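Can a robot cook your tea?
A page for readers aged eight and up, from our Does It Really Work? shelf

Adverts for home robots are very good at making you want one. There is usually a sunny kitchen, a smiling family and a machine stirring soup while somebody reads the paper. This page is about one of those offers. It is called the Wolta Kitchen Starter, and it is a kit for people who already have a robot with two arms and want to teach it some cooking jobs.

We read the leaflet twice. Then we asked a lot of questions, and some of them got proper answers.

What do you get for the money?

The kit costs 3793 euros. For that you get lessons for the robot (a lesson is a kind of computer file), a book for the grown-ups, and help by telephone for a year. You do not get a robot. You do not get a hob or a pan either, and the leaflet says so in the smallest writing on the back page.

The lessons cover "up to 17 kitchen skills". Watch out for the words "up to". If a shop says you can win up to 17 sweets, you might win 17, or you might win one. We asked Wolta how many skills an ordinary family would get working. Barbara Malinowski, who answers the letters there, wrote back that it "depends on the kitchen". That may well be true, but it is hard to plan your dinners around.

What counts as a skill?

You might think a skill means "make porridge". In the leaflet it means something much smaller. Picking up a lid is one skill. Putting the lid down is another. Turning a knob is a third. You could have all three and still be hungry.

Try this at home with an empty pan and a cold hob. Put the lid on the pan, and say out loud each thing your hand does. Reach. Open fingers. Touch the knob. Squeeze, but not too hard. Lift. Move across. Look for the edge. Lower it. Let go. You did all that without thinking, because you have been practising with your hands since you were a baby.

A robot has to be taught every bit. One way is for a person to guide the arms through the job again and again while the computer keeps a record of each go. The Wolta book says 370 goes is a good number for one skill. Stela Vlad, who is ten and helped us test this page, tried putting a lid on a pan that many times. She stopped at 228 and said her arm had gone funny.

Why are lids so tricky?

Glass is see-through. If you look at a glass lid, part of what you see is the table underneath it. You know it is a lid anyway. A robot with cameras has to work out where the glass is, and a shiny rim can confuse it by bouncing the light about.

The knob on top is small too. A robot's fingers may be strong and still not be able to feel very much, so they can slip off or bump the lid sideways. Our question for Wolta was simple: what does the robot do if the lid slips? Kazimír Beneš, one of their engineers, told us it stops and waits for a grown-up. We liked that answer. We would like it better printed in the leaflet.

Cooker, pan, lid and robot hands: 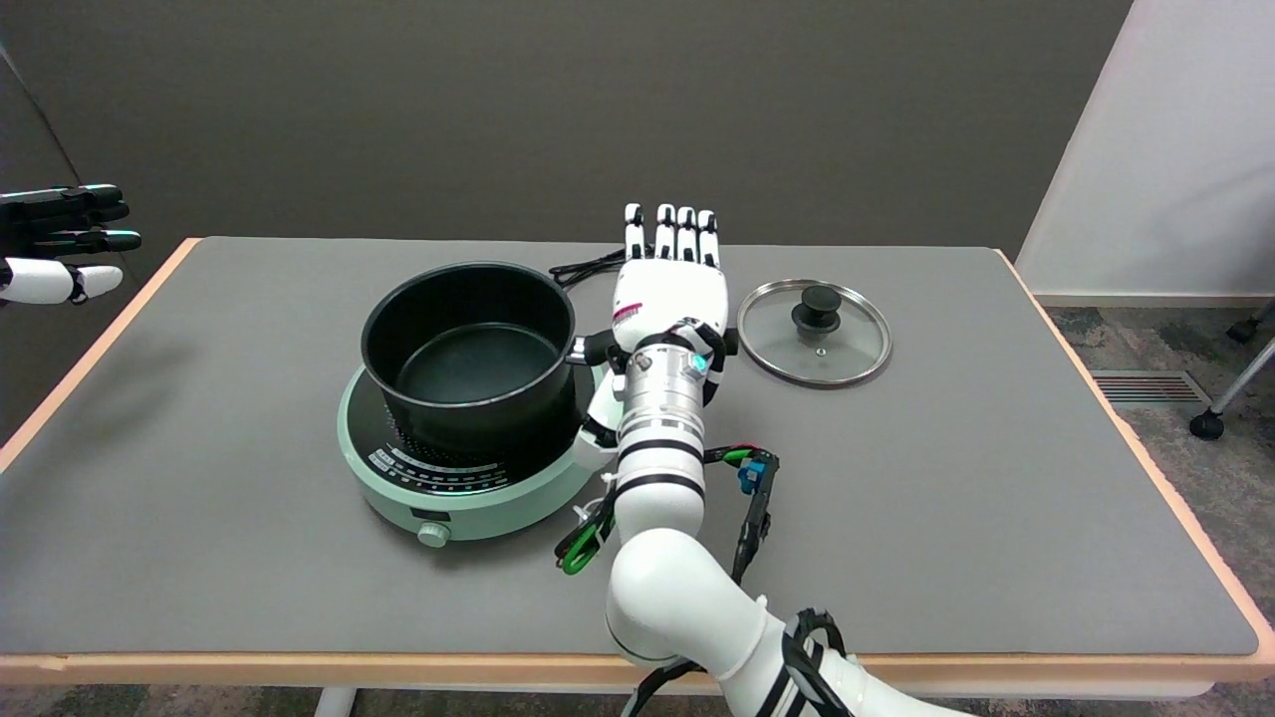
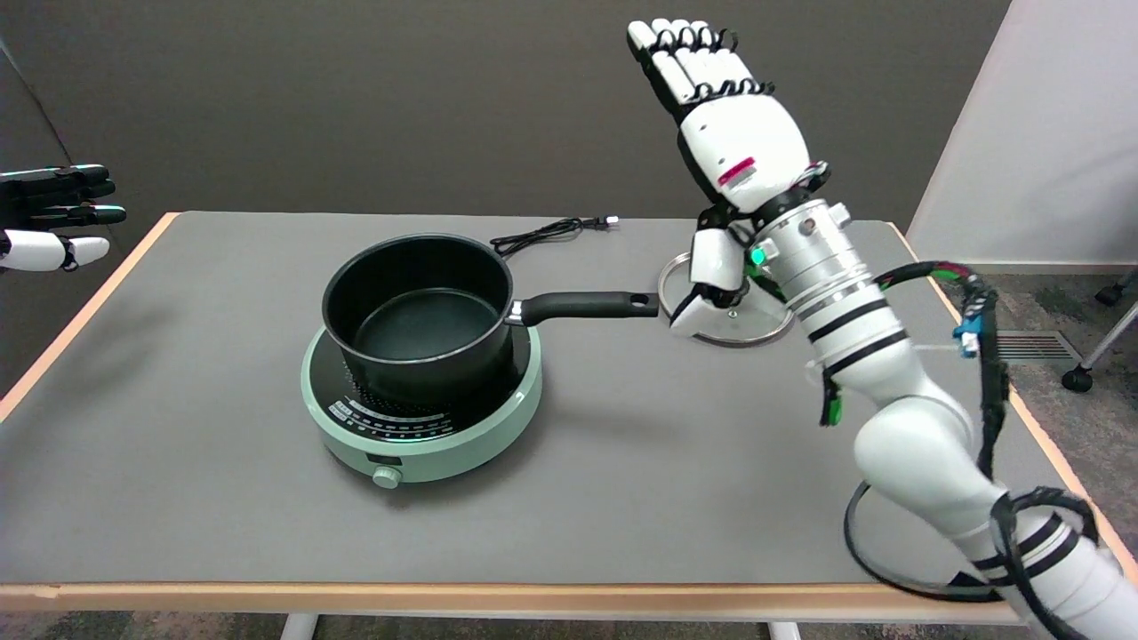

What about the heat?

An induction hob works in a clever way. Under the glass is a coil of wire, and electricity in the coil makes a magnetic field that keeps changing. The field heats the metal of the pan, and the hot pan heats the food. The glass gets hot as well, from touching the pan, so keep your fingers off it even after the hob is switched off.

The leaflet says the robot "understands heat". We don't think "understands" is the right word. You understand heat because you have touched something too hot and said ouch. A robot can have a sensor that gives it a number, and it can be told to stop when the number gets big. That is useful. It is a different thing from knowing that soup can scald your little brother.

Does it save any time?

Tumelo Ngubane runs a cookery club in Vosville and was offered the kit at a lower price. He said no. By the time he had got the table ready and found a grown-up to stand beside the robot, he reckoned the pasta would be done. He might change his mind in a few years, he said, if the thing could wash up.

So should your family buy one?

Ask these first, and don't let anybody rush you.

Which skills will work in our kitchen, with our pans?
Who has to stand next to it, and for how long?
Where is the stop button, and can a child reach it?
What happens after the year of telephone help is over?

Wolta says a new version is coming in October with more lessons in it. We have asked how many, and whether soup is one of them. When they write back we will put the answer on this page.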